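Sunday, late

Stayed up far too long with the second disc of the Kostetti set, and I have no regrets except the one I'll have at 8 when the alarm goes. Bolo was the one I'd been saving – a smuggling melodrama in which the hero's twin brother turns up after the intermission wearing the same mustache and a much better coat. I had the whole thing worked out by the second song and was wrong about nearly all of it, which made me so happy I had to pause it and make toast!

Roswitha had warned me the print was rough, and it is, with 41 seconds missing from the train sequence (she timed it, bless her), so that the villain is suddenly on the roof with no hat. Still, the heroine's nightclub number is as good as anything I've seen this year. She sings the entire thing to the wrong brother, and you can tell she half knows it. I went back and watched her face again, and then once more after that.

I wrote a long letter to Hubert Lanz about it, because he's the only person I know who likes the Gisler comedies better, and I mean to bring him around. He'll write back in defense of the chase scene in Dastwood, as he always does, and I'll have to admit the chase scene is very good.

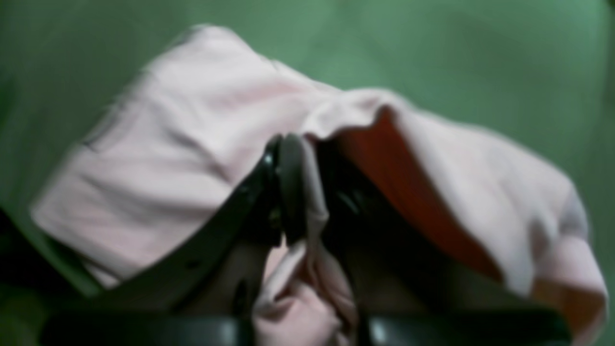

Pink on green.

Next up is the ghost picture, the one with the haunted elevator. It runs well past two hours, so I'm keeping it for July when my sister is here. She screams at everything – wonderful company for a ghost picture.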